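Skollari Hand Grain Mill

Home / Kitchen / Milling and Baking / Item 1227

In stock, ships from our workshop
Color: cream or dark green
Weight: 2276 grams with the clamp on
Comes with: mill, crank, clamp, hopper lid, cleaning brush, spare washer

I've been grinding my own flour since before I had a shop to sell mills in, and I've owned some real stinkers along the way. One walked across the table while I cranked it. Another left a gray smear in everything. So when Elmarie Pillay and I sat down to work out what the Skollari should be, we mostly made a long grumpy list of things that had annoyed us, and then we went down the list with a pencil. The first version was ugly and so loud my dog left the house! The one you're looking at is version three, and I use it most mornings before coffee.

It's a hand mill for wheat, rye, spelt, oats, rice and dry corn. You fill the hopper, pick your setting on the dial and crank. On the coarse end you get cracked grain for porridge, and on the fine end you get a flour that's soft enough for pancakes and sandwich bread. It won't give you that silky white cake flour from the store, so please don't buy it for angel food cake (I've had that email, and I felt terrible). 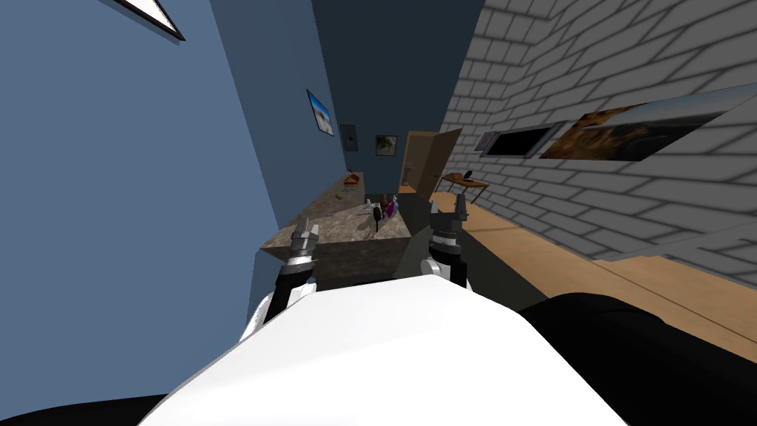 Let's talk clamps, as that's what I get asked most. The Skollari hangs onto the edge of a worktop with one big screw and a padded foot, and the foot is wide so it spreads the pressure out. A solid slab is the easiest thing in the world to clamp to. I do get a bit jealous of a counter like the long one by the blue wall, with that mottled brown-and-gray stony look, because flour dust would hardly show on it and you could set your bowls all the way down the line. My own kitchen has a short stretch next to the sink and I crank with my elbow practically in the dish rack. Measure your overhang before you order! You need enough of a lip underneath for the foot to sit flat, and if there's a drawer or trim right behind the edge, it may not fit. Write to me with your measurements and I'll tell you yes or no.

How long does it take?

Longer than an electric mill, no way around it. For a regular loaf I crank while the kettle boils and then keep going through most of a radio show. Coarse settings fly by. If your arm gets tired, run the grain through twice, once on coarse and again on fine, which takes more time in total but feels like half the work. Charmaine Mahlangu, who tests everything for me, does all of hers in two passes and thinks I'm stubborn for doing it in one.

Setting the dial

Turn it clockwise until you hear the burrs just start to whisper against each other, then back it off a click. That's your finest setting. Don't crank it empty down there, it wears the burrs for no good reason. From that point every click takes you coarser, and after a week or so you'll stop looking at the numbers and go by sound.

My usual spots:
Pancakes and muffins: 1 or 2
Everyday bread: 3
Rye for sourdough: 4
Polenta: 7
Cracked wheat: 9

Cleaning

No water inside, ever. Brush it out, give the crank a few turns, brush it again. If you've run something oily through by mistake (flax, I'm looking at you), grind a small handful of dry rice and throw that flour away. The hopper and lid come off and can go in warm soapy water, just let them dry all the way overnight. I keep mine clamped up all week and pop a tea towel over it.

Where to keep it

Dry and out of the steam. A spot right over the dishwasher is the worst, and next to the stove isn't great either. Grain likes a cool corner, too. I had a sack go musty on me one May against an outside wall, and now everything goes into lidded jars on an inside shelf. The Jornia jars on our storage page hold enough wheat for a couple of loaves, and the mouth is wide enough to scoop from.
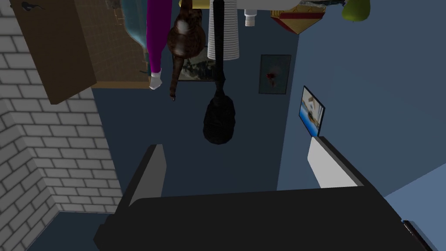 White brick wall and a bit of dark blue floor.

Colors and finish

Both colors are powder coated. The cream is warmer than it looks on most screens, closer to butter than to paper. The green is very dark, and in evening light people take it for black. The crank handle is beech with an oil finish, and it'll darken where your hand goes. I like that part a lot.

What people have told me

"Clamp is a beast. Hopper could be bigger." Carleen Cosgrove

"Bought the green. My kids fight over who gets to crank, long may it last." Chinyere Abubakar

Carleen is right about the hopper, by the way. We made a larger one that sits on top of the standard one and adds room for 893 grams of wheat. It's sold separately as the Drusus extension, and it fits every Skollari we've shipped, old ones included.

Spares and repairs

Burrs, washers, clamp pads and handles are always on the shelf. If something breaks, send me a picture first, as half the time it's the little washer and I can just pop a new one in the mail. Full repairs go to Ntombi Zulu at the bench, and she'll write to you herself when yours is ready.

Goes well with: Drusus hopper extension, Jornia lidded jar, Ghorbani flour sieve (fine)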